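Rechercher sur le site Mots-clés OK

Notes de l'orateur - Surfaces de travail sombres : éclairage, grain, repérage des objets clairs
Damián Henríquez, atelier Drorna

Diapo 1. Rappeler le périmètre. On parle de plateaux de table très foncés, à décor veiné, utilisés comme postes de tri et de préparation. Pas de plans de cuisine, pas de paillasses. Les mesures viennent du local Bustos, après le changement des tables en juin.

Diapo 2. Pourquoi du noir. La demande initiale de Werkholm portait sur le contraste : pièces blanches ou crème, étiquettes, cartons, petits couvercles. Sur l'ancien plateau gris clair, le bord d'une pièce blanche se perdait dès que la lampe était placée de face. Le plateau foncé règle ce point et en crée 2 autres : la poussière claire et les écarts de luminance d'une zone à l'autre. Les annoncer tout de suite, la salle posera la question.

Diapo 3. Éclairage. Une seule source latérale suffit à révéler le veinage d'un côté et à l'éteindre de l'autre. Le ton passe du gris au presque noir sur une même table, alors que le revêtement est identique. Ne pas confondre cet effet avec une usure. Vérification simple : déplacer la lampe, regarder si la zone grise se déplace avec elle.

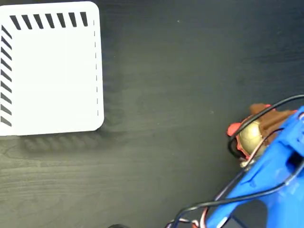 L'écart se corrige avec 2 sources opposées, réglées à la même hauteur, ou avec un diffuseur. Nous avons retenu le diffuseur Brodley pour une question d'encombrement. Préciser que le grain reste visible après correction, mais de façon plus régulière. Un veinage fin à stries parallèles gêne peu la lecture d'un contour franc. Il gêne davantage celle d'un trait fin imprimé, par exemple une ligne de tirets grise.

Diapo 4. Objets plats et marquages. Un carré blanc à coins arrondis se détache bien du fond. Les hachures diagonales noires en bordure posent une difficulté différente : elles ont presque la valeur du plateau. Vu de loin, un bord hachuré peut se lire comme un bord dentelé. Recommandation : se fier au bord non hachuré pour l'alignement, et garder une marge blanche continue quand on choisit le marquage.

Diapo 5. Ombres. Sur fond noir, l'ombre portée reste lisible, contrairement à ce qu'on nous avait objecté chez Werkholm. Elle est floue et peu contrastée. Un décalage d'ombre sous un objet plat indique une épaisseur ou un léger soulèvement - à contrôler au doigt avant de poser quoi que ce soit dessus.

Diapo 6. Poussière. Chiffon microfibre légèrement humide, passage dans le sens du veinage, puis chiffon sec. Protocole actuel : 3 passages par poste et par journée, environ 8 minutes en tout. Les produits lustrants sont exclus, car ils ajoutent des reflets. Si quelqu'un demande pour le soufflage : non, les particules retombent sur le poste voisin.

Diapo 7. Points ouverts. Tenue du décor sous les lampes chaudes, pas encore mesurée. Comparaison avec un plateau foncé uni, échantillon attendu. Passer la parole à la salle, garder la diapo 3 prête pour les questions sur l'éclairage.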